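Losing Torque on the Right Arm: Notes on an Intermittent Fault
Speaker notes, Covuvley bench session 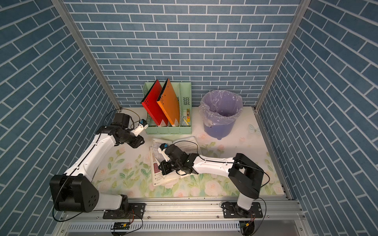
Slide 1. Scope. One fault, one cell, two arms on a shared rail. The task is desk tidying: folders into an organizer, books closed and moved. I will cover what failed, how we misread it, and what we changed. Controller internals are in the Kwon write-up, so skip them unless asked.

Slide 2. Symptom. During book handling the right arm went limp for a fraction of a second and then recovered. With the gripper above the pages, the wrist dropped and the fingers pressed into the paper. No alarm. The Dramus log showed the episode as complete. First noticed in November by an operator who heard the gripper hit the table.

Slide 3. Numbers. We reran the same book task 100 times with the arm speed fixed. 17 runs had at least one torque dropout. In 9 of those the gripper made contact it had not been commanded to make. The left arm had no dropouts in the same set. Pause here, people usually want to write these down.

Slide 4. First theory, wrong. We blamed the gripper motor. An overload trip looks similar from the outside: torque goes away, the joint sags, torque comes back. We swapped the motor and got a clean afternoon. The fault was back the next morning. Say plainly that we closed the ticket too early. A clean afternoon at that fault rate was weak evidence.

Slide 5. Second theory, also wrong. Bus traffic. Both arms reported at the same interval and we suspected collisions. Staggering the reports changed nothing. Keep this short.

Slide 6. Cause. The power lead to the right wrist. The conductor had broken inside the insulation near the connector and made contact only when the cable was relaxed. Reaching out over the book with the wrist pitched down pulled the bend tight at that point. The outside of the cable looked fine. We found it by holding the pose and flexing the cable by hand with a meter on the line. Arm clamped, hands clear of the gripper.

Slide 7. Why nothing tripped. Voltage was sampled at the supply, and the supply was healthy. The wrist servo lost power, rebooted, and came back with its last goal position. The Cavero driver treated the missed replies as ordinary packet loss and retried. Its retry window was 51 ms longer than the typical reboot, so the error never reached the supervisor.

Slide 8. Safety side. The sag is the smaller problem. The larger one is the return: the servo jumps to the old goal at full speed with no ramp. If someone has reached in to free a page, that motion arrives without warning. The rule at the time allowed reaching in when the arm looked stopped. That rule is withdrawn. Power off at the switch first, every time.

Slide 9. Changes.
Longer service loop at both wrists, with strain relief on the link.
Servos boot with torque disabled.
Any unexpected reboot stops both arms.
Cable flex check added to the weekly list.
Logs with missed replies are held for review.

Slide 10. Open items. We have no good figure for cable life at this bend radius. Old episodes have not been rechecked, and some marked complete probably contain a dropout. Left wrist lead is the original part, replacement on order.

Questions. If asked about a brake on the wrist: looked at, too heavy for this arm.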